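# Chapter 3: Friction, the Force You Never Stop Using

*Nerea Sotomayor and Gilberto Bermúdez*

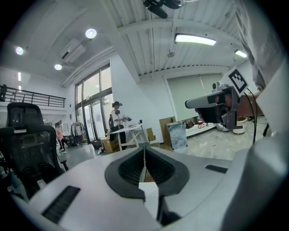 Try walking across a frozen pond in dress shoes and you'll meet friction by missing it! Every step you take on a sidewalk works because your shoe pushes back on the ground and the ground pushes you forward, and without friction neither push would amount to much. The same goes for holding things. Squeeze a glass of lemonade and your fingers press inward, yet the glass doesn't drop, so something must be pulling up on it. A hand wrapped around a dark handle, like the one at the upper right of the photo, is doing the very same job, and we'll come back to handles in Section 3 when we work out how hard a grip has to be.

Engineers love this force and fight it, sometimes in one machine. A bicycle needs plenty of it at the brake pads and as little as possible in the wheel bearings (spin a well-oiled wheel and see how long it keeps going – it's a treat).

We'll begin with a wooden crate on a warehouse floor in Groltham. It weighs 280 newtons, and a worker pushes sideways on it with a steady 126 newtons. The crate doesn't budge. How big is the friction force right then? Many students multiply something by 280 straight away. Hold off on that, draw the arrows first, and keep your sketch handy for Section 1.

**Words to know:** static friction, kinetic friction, normal force, coefficient of friction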